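Tuleck User Forum
Board: Teaching and Demonstration
Topic: Hand guiding or remote control for two-armed tasks – request for views

Started by R_Kofler

Good morning to all members. My department is preparing a written procedure for recording demonstrations on a two-armed humanoid. The first draft permits two methods: moving the arms by hand with the motors released, and remote control with a headset and gloves. I have been asked to recommend one as the default. I should be grateful for views from members who have used both, in particular for tasks in which one hand holds an object still and the other works on it.

Remo Kofler

Reply from Iton_Support_Desk

Our standing advice is to guide by hand wherever the task allows. The person giving the demonstration feels the contact directly and will stop pushing when a part resists. With remote control and no force feedback, new operators tend to press too hard and notice too late. Please also note that the Iton glove set needs to be calibrated again after 60 minutes of use.

Reply from harrowgate_lab

I must disagree with the above as a general rule. One person cannot guide two arms and the fingers of two hands at once. We attempted it with two members of staff, one to each arm, and the recordings were of little use: the arms moved in turns, and the fingers were set afterwards from a menu. Of 198 recordings made in that way we kept 14. We now use remote control for anything that involves both hands.

Reply from Iton_Support_Desk

That is a fair point with regard to fingers. I would ask whether your staff had received training before the 198 were made. The figure seems low to us.

Reply from harrowgate_lab

They had completed the full Plellow course.

Reply from m.ashdown

Both previous posters assume that the recording must be made on the physical machine. Our practice is to have the operator work by remote control in simulation first, and to book time on the real robot only once the movement is settled. Mistakes cost nothing but a reset.

The coffee machine task is the one we give to new operators. They are told to place the left hand against the side of the machine before the right hand goes anywhere near the lid handle, and to hold it there until the right hand has been withdrawn. Operators who reach with the right hand alone are asked to begin again.
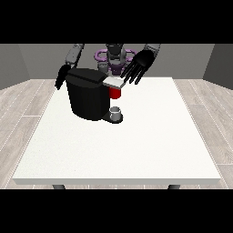 We also ask that the right hand approach with the fingers open, and that the operator pause briefly before contact. The pause is marked in the log and makes it much easier to divide the recording into steps later. Our written guidance on this runs to two pages and I can supply it on request.

Reply from R_Kofler

Thank you. Could you say whether demonstrations given in simulation are used for training, or only as practice for the operator?

Reply from m.ashdown

Both. The simulated ones form the larger part of the set. Those made on the real robot are added at the end and are given more weight.

Reply from Ziolk_Integration

I write on behalf of the integration group at Ziółkowski. We would urge some caution. Contact in simulation is forgiving, and an operator who has only practised there may develop a careless grip. A lid that opens neatly on screen may stick on a real appliance. Our own procedure requires a supervised session on hardware before any simulated recording by that person is accepted.

Reply from m.ashdown

I accept the point about grip. I do not accept that the order should be reversed – we would lose a good deal of hardware time to beginners.

Reply from harrowgate_lab

I would side with Ziółkowski here, although a short session would be enough.

Reply from R_Kofler

I am obliged to everyone. The draft will name remote control as the default for two-handed tasks and keep hand guiding for single-arm work. The order of simulation and hardware sessions remains open, and I shall put both positions to my colleagues. m.ashdown, please send the two pages to my forum inbox, marked with reference 2345.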